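Folding screen

A folding screen is a piece of free-standing furniture made of two or more panels joined by hinges. It is used to divide a room, to give privacy or to keep off draughts.

History

Folding screens were made in China more than two thousand years ago, at first as heavy single pieces and later as lighter sets of panels. They spread to Korea and Japan, where paper hinges let the panels fold both ways. European houses took them up in the seventeenth century — mostly as costly imports.

Construction

Most household screens have three or four panels. The frame is usually wood, filled with cloth, paper, leather or a woven material such as rattan. Woven screens weigh little and let some air and light through. The Hakanier workshop, which made cane furniture, listed 171 patterns of weave in its trade book, 10 of them meant for screens.
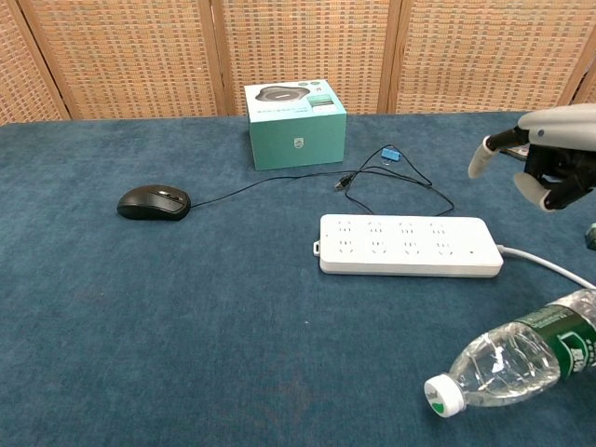
Folding screen with woven panels, standing behind a cloth-covered table

Care

Woven panels are dusted with a soft brush. Very dry air can make the strands brittle, and strong sunlight changes their colour.

See also: Room divider, Wickerwork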